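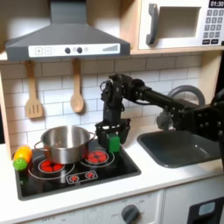

Idthorpe Neuroscience Building
Tissue culture and histology rooms: monthly safety checklist, November

Print this page | E-mail this page

Completed by: Ryszard Bednarek
Rooms covered: Simari lab (tissue culture), Zepeda lab (histology), shared cold room

1. Biosafety cabinets
Certification stickers current: Yes
Airflow alarm tested: Yes
Sash at marked working height: No
Comment: Left-hand cabinet in Simari was running with the sash well above the line. Lowered it and spoke to the two people working there. The line has faded and needs new tape.

2. Fume hood, histology
Face velocity within range: Yes
Clear of stored chemicals: No
Comment: Paraformaldehyde stock and 6 unlabelled beakers at the back. Beakers to be labelled or disposed of by Monday. Stock goes back to the ventilated cabinet after each use.

3. Cryostat
Blade guard in place: Yes
Blades discarded in sharps bin: Yes
Cut-resistant gloves available: Yes, medium only
Comment: Large gloves on order. Anyone who can't fit the mediums should book with Zepeda staff until they arrive.

4. Vibratome
Power cord and plug: Pass
Comment: Cord rerouted behind the bench, away from the sink. No further action.

5. Eyewash and shower
Eyewash flushed weekly, tag signed: No
Shower access clear: Yes
Comment: Tag in histology is missing 2 weeks. I flushed it myself and the water ran clear. The roster is on the door, please sign it.

6. Chemical storage
Flammables cabinet closed and latched: Yes
Acids and bases separated: Yes
Inventory matches shelf: Partly
Comment: Inventory lists 19 bottles of solvent and the shelf has more. Xylene from the Costholm order was never entered.

7. Cold room
Door releases from inside: Yes
Floor dry: No
Comment: Puddle under the evaporator, same spot as last month. Work order resubmitted. No dry ice is to be kept in here, even overnight.

8. Waste
Biohazard bags under three-quarters full: Yes
Sharps bins below fill line: No
Comment: Bin beside the perfusion bench was over the line. Sealed and replaced. Pickups can take up to 7 days, so call before the bin is full.

9. Training records
New students signed off before bench work: Yes
Comment: One refresher overdue in Simari, e-mail sent.

Items 1, 2, 5, 6 and 7 stay open. Send corrections to R. Bednarek.

Print this page | E-mail this page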